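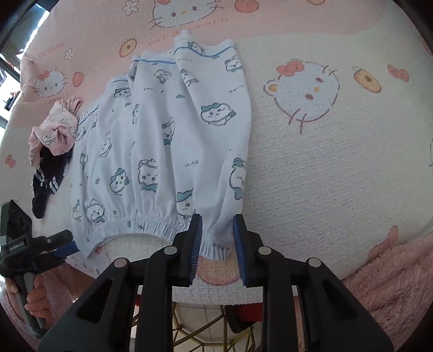

Every printed fabric has an opinion about which way is up, and in Chapter 8 we're finally going to deal with it. Up to now I've let you treat cloth as if it were blank. You learned the grain, you learned to square an end, you laid your pattern pieces wherever they fit best and felt good about the scraps you saved. Print changes all of that, because now the cloth can be upside down! Some prints are easygoing about it. On pajama pants like these, the round white faces are scattered at all sorts of angles, with little stars and hearts in the gaps, and a cutter can flip a leg piece end for end without the print itself giving it away. We call that a tossed print, and it's where I like to start people off. Others are bossy, and the bossy ones are going to take up most of this chapter.

I learned this the expensive way. My first real cutting job was at Phelan, a small workroom that made bedding and nightwear, and in my second month I was handed an order for 1,372 pillowcases in a print of sailboats. Lovely cloth, navy on cream. I laid it out the way I'd always laid out solids, turning every other piece to save a few inches, and I was so pleased with my yield that I told the whole lunch table about it. You can guess the rest. Half the boats in the first stack were sailing along with their masts pointing at the floor. We caught it before the whole lot was cut (thank goodness), but we still had to reorder 200 yards from the mill in Flurngate, and it didn't arrive until August.

So, before any scissors come out, I want you to get into the habit of reading a print.

8.1 Which way does it run?

Unroll a good long stretch of the fabric, at least as long as your longest pattern piece, and stand at one end. Look at it. Now walk to the other end and look again. If you honestly can't tell the two views apart, you probably have a tossed print or a very plain two-way print. If something is standing on its head from one end and on its feet from the other, and everything else in the print agrees with it, you have a one-way print.

A two-way print is the in-between case. Half of the motifs point up and half point down, so turning the cloth end for end gives you much the same picture. Turning it sideways doesn't. Plenty of cutters forget the sideways part, and then they cut a waistband across the width to save fabric and end up with a row of tulips lying on their sides.

Don't trust a small swatch for any of this. A swatch the size of a playing card may show you a single flower and its leaf, and you'll have no idea what the next flower is doing. I keep an envelope of swatches from Ciserico that I hand around on the first day of class, and people get them wrong all the time. So do I, when I shuffle them.

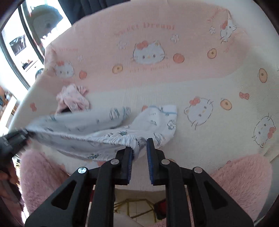
You also want to watch for prints that look tossed but lean. The designer may have tilted the motifs this way and that, a little to the left and a little to the right, without ever going past sideways. Close up, it all feels random. Hang it on the wall and step back and there's a clear top and bottom. Treat a leaning print as one-way and you'll never be sorry.

8.2 Finding the repeat

Somewhere in the print, the design starts over. The distance from one point to the next identical point, measured along the length of the fabric, is the vertical repeat, and you're going to need it every time you work out yardage. Pick something small and sharp to measure from, like the tip of a leaf or the dot of an eye. Big soft shapes are hard to pin down.

Make sure the second point really is identical! A print may use the same rose several times inside a single repeat, with different leaves next to it each time. Check the neighbors before you write anything down. If you're working from a digital file, a program like Bitamon will show you the tile on its own, but I'd like you to do the first few by hand with a tape measure and a couple of pins.

Small repeats hardly matter for a casual garment. Large ones matter a lot. Say your repeat is 8 inches and you want both front pieces to match across a center opening. The second piece may have to slide along by nearly a whole repeat before the motifs line up, and the cloth you slid past is mostly waste. My habit is to allow one extra repeat for each length of fabric I have to match, then round up to the next quarter yard.

8.3 Words on cloth

Lettering deserves a section to itself. A flower at a slight angle is still a flower, but a reader's eye goes straight to a word and tries to read it, so upside-down type gets noticed sooner than almost anything else. Type also settles the right side of the fabric for you, as it reads backward from the wrong side if it shows through at all.

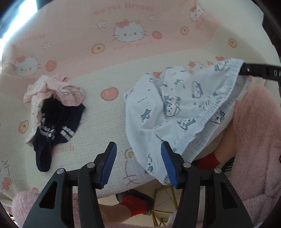 One reader of the last edition wrote to ask whether lettering always makes a print one-way, and pointed out that she had a cotton with words running in every direction and had cut it any way she pleased. She's right, and I've fixed the sentence that misled her. Words can be tossed just like anything else. What you need to check is whether they're all tossed or only the small ones, because a designer will sometimes scatter the little phrases and keep the big ones upright.

Her letter raised a second point, about seams. A seam that runs through a word can leave you with a piece of it, and some pieces of words are unfortunate. Lay the pattern piece down, fold the seam allowance back, and read what's left out loud. Do it for both sides of the seam.

8.4 Before you go on

For the exercises you'll need 3 fabrics, one of each kind: tossed, two-way and one-way. Old sheets and thrift-store curtains are fine, and curtains are especially good for large repeats. Press them first, mark the top of the one-way piece with chalk on the wrong side, and have your tape measure and pins handy. We'll begin with the one-way cloth and a plain pillowcase, boats optional.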